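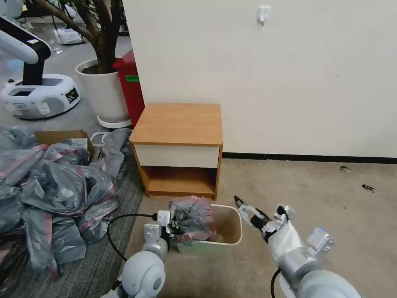
Bag duty: both grippers at the wastebasket, left one on the plastic.

Last updated: September
By Safta Ene
3 min read

I spent most of this month putting plastic bags into wastebaskets, and I never once touched a bag with my own hands. Such is life on the teleop crew at Brullwood! I hold two controllers, the arms copy what I do, and everything gets recorded so the robot can learn it later.

We're at 1,039 saved episodes on the bag task now, and Asanka wants 3,000 before he'll train the next version. (I asked if he'd take 2,000. He laughed.) My best day so far was 70, and my shoulders let me know about it that evening.

Bags are so much harder than cups. A cup stays where you put it. A bag slides, folds over on itself, sticks to the finger you just opened, and then you're fishing around with the other hand like somebody looking for keys in a coat. What helped me most was a tip from Gediminas — park one gripper at the rim before you start pushing with the other. I used to let the spare arm hang out to the side, and the policy picked that up and did the same thing. It copies everything, bad habits included.

Some notes for anyone joining the rota:

Slow down when you let go. Quick releases look fine to you and terrible in the data.

If you fumble, keep going and fix it. Asanka likes recoveries and wants more of them.

Move the basket a little between episodes. I forgot for eight in a row and had to flag the lot.

Gediminas is starting on drawers next, using the new Prelico controllers, and he's looking for a second pair of hands for the afternoon slot. I've already told him I'm in, as long as there are no bags in the drawers.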